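What is a tax on profits, and what happens when a firm doesn't pay it?
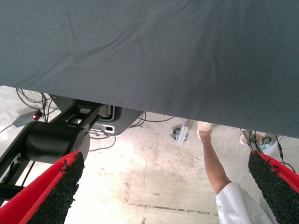
A company is a group of people who work together to sell things or do jobs for money. The money left after all the bills are paid is called profit. In most countries, part of the profit goes to the government. This part is a tax.

Take a firm called Lapointe, which makes garden chairs in the town of Lonia. In one month it takes in £1,845 more than it spends. The firm must write this figure in its accounts. Accounts are the written record of money coming in and money going out.

Suppose someone at Lapointe leaves 50 chairs out of the record. The profit now looks smaller, and so does the tax. If this was a mistake, the firm corrects it and pays what is missing, sometimes with a fine. If it was done on purpose, it may be a crime called tax fraud.

Who can be charged?

To be charged means to be told officially that you are accused of a crime. A person can be charged. In many countries a company can be charged too – the law treats it as a kind of person for this purpose. A company cannot go to prison, but it can be made to pay a fine. The people who run it can be charged separately.

What happens in a case?

Step 1. Investigators read the accounts, the bills and the letters.
Step 2. Lawyers called prosecutors decide whether there is enough evidence.
Step 3. The charges are read out in court. The accused says "guilty" or "not guilty".
Step 4. If the answer is "not guilty", there is usually a trial.

A charge is not proof. Until a court decides otherwise, the accused is treated as innocent. Newspapers use the word "alleged" for this reason. It means that somebody has claimed a thing but it has not been proved.

Words to learn

Evidence – facts or objects that help to show what happened.
Fine – money paid as a punishment.
Verdict – the decision at the end of a trial.

Last checked: June 2019

Comments (2)

Darkora
Used this with my class. They asked if a company can be a witness. Could you add that?

Cakon
Is a fine the same as paying the tax back? My son thinks it is extra.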